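Bremum Never Throws Anything Out

My aunt left me her repair shop on Chauvin Street, 29 shelves of it, and a computer that had been asleep under the counter longer than I'd had a driving licence. She called it Bremum. I have no idea why – she named the kettle too (Landari, if you're wondering, and it leaked).

The solicitor's letter said the accounts were on it. All of them! So on Monday evening I locked the front door, put the radio on low and went looking for a screwdriver that fitted.

I'd expected dust and perhaps a dead spider. What I got was more like a town seen from a plane, all green fields and tiny roofs, and I stood there grinning at it like a child at a model railway. I had the manual for the Remenard, the other old machine she swore by, open at page 38, and it helped me about as much as a cookery book would have.
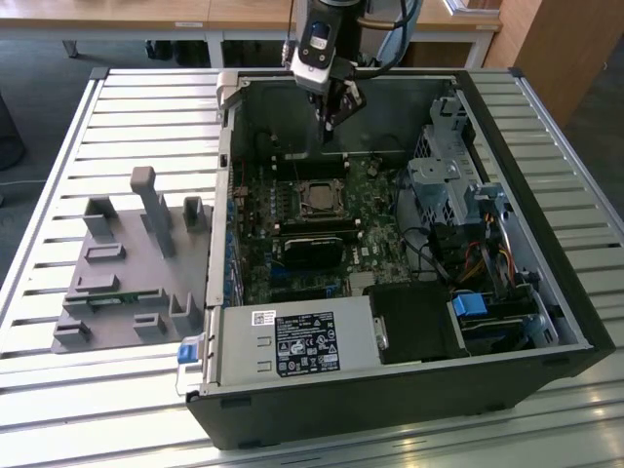
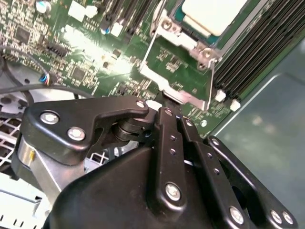

Green boards, black memory slots, and me trying to remember which bit she used to call the town hall.

Part Two: The Envelope

It was the metal bracket, the one round the processor. "Everything goes through the town hall," she used to say, tapping it with a pencil, and I'd nod and ask for a biscuit.

I rang my mum, who said to look in the tea tin. I said what tea tin, and she said the one that isn't for tea, obviously, and put the phone down because her programme was starting.

The tin was behind the fuses. Inside were two keys, a peppermint and an envelope with 1137 written on the front in her horrible spiky handwriting – a password, I thought, or a bank code, or the start of a fortune. I sat down on the step stool and opened it very carefully.

It was the bill for the kettle.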